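How to Look After a Pine Table Without Buying the Whole Shelf

Every September the stores put out the wood care displays, and every September I get asked which bottle to buy. My answer is usually none of them. I have had a pine table in daily use for years, and most of what is sold for it does very little.

What you need: two soft cotton cloths, a bowl of lukewarm water, a drop of dish soap, and a sheet of fine sandpaper. A 26 dollar "revival kit" is mostly the same cloths in a nicer box.

Step 1. Move things off one end at a time. Guides tell you to strip the table bare, and then you have a vase and a cutlery holder on the floor for an hour. Slide everything down to one side, clean the free half, then swap.
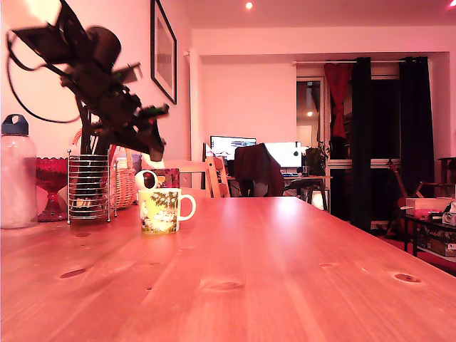 Knots and grain on a pine top, with the everyday things kept to the left.

Step 2. Wring the cloth until it stops dripping and wipe along the grain. Go over the knots lightly. I'm told they need a special sealer. On bare, unfinished wood that's going under paint, maybe. On a finished table I have yet to see the point.

Step 3. Dry right away with the second cloth. Check under mugs and water bottles — that's where rings start.

Step 4. For a rough patch on an oiled top, sand by hand with the grain, then wipe off the dust. Leave varnish alone unless you plan to redo the whole surface. Teodoro Trujillo, who refinished mine, used 800 grit between coats and nothing finer. I once tried 4000 on a corner and could not feel any difference.

Step 5. Re-oil only if the top was oiled to begin with and water has stopped beading. Use a thin coat, wait 15 minutes, and wipe off the excess. Lay the oily rags flat outdoors to dry before you throw them out, as they can catch fire if balled up.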